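Grurnuten ジッパー付き保存袋 透明・水色ファスナー(Mサイズ)

商品番号:GR-117
シリーズ:Grurnuten キッチン保存用品
販売元:Keskinen
在庫:あり

商品説明

食品の小分けや持ち運びに使う、透明タイプのジッパー付き保存袋です。開口部のファスナーを水色に着色してあり、透明な袋本体と見分けやすくなっています。袋を重ねて引き出しに入れたときも、どちらが口かすぐに分かります。

袋の表面には白っぽい記入欄を印刷しました。油性ペンで日付や中身を書き込めます。記入欄の大きさは従来のStullumシリーズと同じなので、Stullum用のラベルシールをお持ちの方はそのまま貼ってお使いください。

果物、パン、切った野菜、乾物など、毎日の台所で出る半端な量のものを入れるのに向いています。バナナなら2本をつながったまま入れられます。房が大きい場合は、茎の部分から分けて入れてください。3本以上をまとめる場合はLサイズをお選びください。 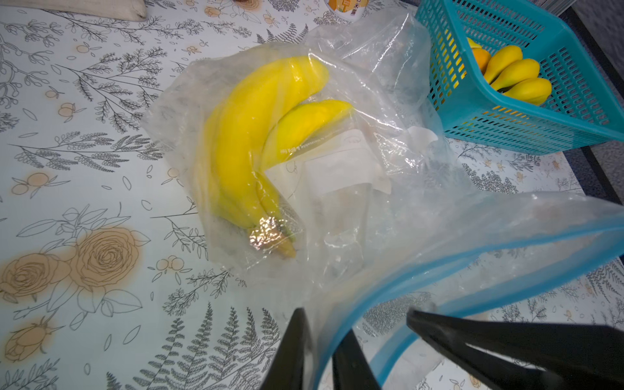

使用例:バナナ2本。口の水色の帯がファスナー部分です。

仕様

枚数:1箱39枚入り
材質:ポリエチレン
色:袋本体/透明、ファスナー/水色
形状:平袋(マチなし)
記入欄:あり(片面)
冷蔵:可
冷凍:可
電子レンジ加熱:不可
食器洗い機:不可

箱を含めた重さは約89グラム×3です。箱はふたをミシン目から切り取り、そのまま取り出し口として使います。取り出し口は上面と側面の2か所にあり、棚に立てて置く場合は側面を開けてください。両方を開けると箱がつぶれやすくなります。

使い方

1. ファスナーを端から開き、口を広げて食品を入れます。
2. 袋を平らに置き、手のひらで軽く押さえて空気を抜きます。バナナや桃のように傷みやすいものは押さえず、袋の口を細く残してから閉じてください。
3. ファスナーを端から端まで指でなぞって閉じます。途中に食品のかけらや水滴がはさまっていると、密閉できません。
4. 記入欄への書き込みは、食品を入れる前の平らな状態で行います。中身が入ってからでは文字がゆがみ、インクも乗りにくくなります。

果物を入れるとき

バナナは袋に入れたあとも熟していきます。室温で置く場合はファスナーを少し開けておくと、内側が曇りにくくなります。茎の先に青みが残っているものは、室温で様子を見ながら食べごろを待ってください。冷蔵庫に入れると皮は黒くなりますが、中身は食べられます。

冷凍する場合は皮をむき、輪切りか半分に切ってから並べます。重ねずに凍らせると、必要な分だけ取り出せます。

みかんやオレンジなどの柑橘類は、袋に入れるより、かごに入れて風を通しておくほうが日持ちします。すぐに食べる分はかごに盛り、持ち出す分だけを袋に移すとよいでしょう。

お手入れと再使用

乾いたものを入れた袋は、内側をふいて繰り返し使えます。水洗いした場合は裏返さず、口を広げて立てかけ、内側まで乾かしてください。裏返すとファスナーの溝が伸び、閉まりが悪くなることがあります。肉や魚を入れた袋は再使用しないでください。

ご注意

・火のそばや熱くなる場所に置かないでください。
・とがったものを入れると袋が破れることがあります。バナナやパイナップルの硬い茎にもご注意ください。
・液体を入れて持ち運ぶ用途には向きません。
・乳幼児の手の届かないところに保管してください。窒息のおそれがあります。
・水色のファスナーは、製造時期によって色の濃さに差が出る場合があります。

サイズ展開

Sサイズ:菓子、ナッツ、薬味など
Mサイズ(本商品):果物、パン、切った野菜など
Lサイズ:葉物野菜、まとめ買いの肉など

SサイズとLサイズは別売りです。箱の幅は3サイズとも同じで、Dravo引き出し用仕切りに並べて収納できます。

お客様の声

「以前のものは口がどちらか分かりにくかったのですが、色が付いて楽になりました。昼食の果物を入れて毎日使っています。もう少し厚手だとなおよいです。」(Jarmo Toivonen様)

厚手タイプについては1月に試験販売を行い、現在は取り扱っておりません。再販売が決まりましたら、このページに掲載します。

ご注文・配送

9箱以上のご注文は、まとめて1つの段ボールでお届けします。箱の色や外装の指定はできません。開封後の返品はお受けしておりませんが、ファスナーの不良が見つかった場合は、該当する袋を箱に戻し、商品番号を添えてご連絡ください。

最終更新:2024年6月30日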